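커뮤니티 > 국제정세 > 외교·안보 토론
분류: 중재 외교 / 협상 경과

Grarthorpe 수역 협정 초안, 중재단의 접근 방식에 관한 의견을 구합니다

작성자: 북위관측
최근 공개된 Sutinance와 Reruter 간 협정 초안을 검토하였습니다. 본문은 229개 조항이며, 부속서 9건이 첨부되어 있습니다.

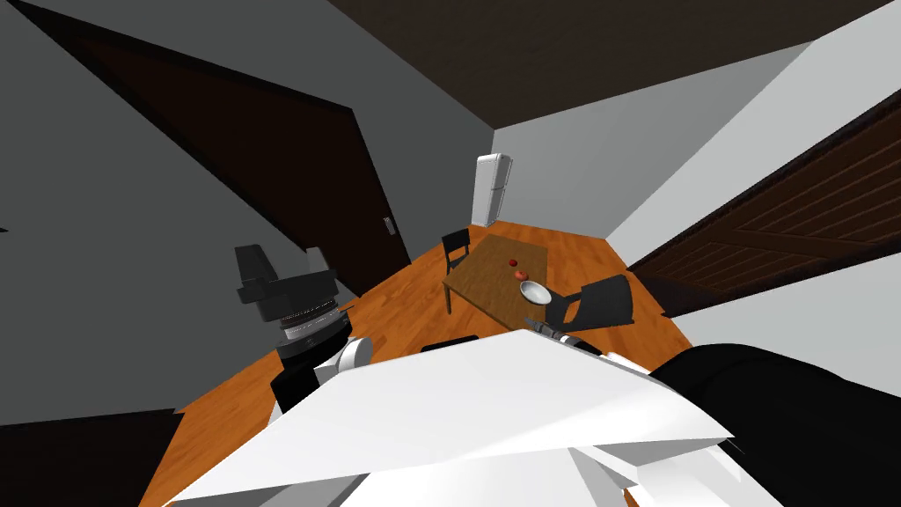 초안은 어업권과 항로 관리를 먼저 확정하고, 경계 획정은 3년의 유예 기간을 두어 별도로 협의하도록 규정하고 있습니다. 본인은 이러한 단계적 방식이 현실적이라고 판단합니다. 다른 회원 여러분의 견해를 요청드립니다.

답글 1 | 조약문읽기
의견에 동의하기 어렵습니다. 경계 문제를 유예할 경우 어업권 조항의 적용 범위 자체가 불분명해집니다. 부속서 제2호의 "관련 수역"이라는 용어에도 정의가 없습니다.

답글 2 | 북위관측
지적하신 용어는 본문 제14조에서 잠정적으로 정의하고 있습니다. 다만 해당 정의가 부속서에 준용되는지는 명시되어 있지 않으므로, 보완이 필요하다는 점은 인정합니다.

답글 3 | 항만행정
실무 관점에서 말씀드립니다. Hägglund 항의 입항 절차는 지난 1월부터 이미 초안과 유사한 방식으로 운영되고 있습니다. 경계 합의 없이도 통항 관리는 가능하다고 봅니다.

답글 4 | 조약문읽기
통항과 조업은 구분하여 논의하여야 합니다. 입항 절차가 원활하다는 사실이 조업 단속 권한의 귀속까지 해결하지는 않습니다. 단속 주체를 정하지 않은 채 서명할 경우 분쟁이 재발할 우려가 있습니다.

답글 5 | 제3서기관
양측 의회의 비준 일정도 고려할 필요가 있습니다. Reruter 측은 비준 심의에 거의 9개월이 소요될 것으로 예상하고 있으며, 그 기간의 잠정 적용 여부는 초안에 규정되어 있지 않습니다. 중재단의 후속 설명을 확인한 후 판단하는 것이 타당하다고 사료됩니다.

답글 6 | 북위관측
잠정 적용 문제는 검토하지 못한 사항입니다. 부속서 전문을 다시 대조한 뒤 이 글에 추가하겠습니다.

같은 게시판의 최근 글
- Hägglund 항 공동관리위원회 구성안
- 중재국의 중립 의무에 관한 질의
- 조약의 잠정 적용 사례 정리
- Sutinance 외교백서 요약본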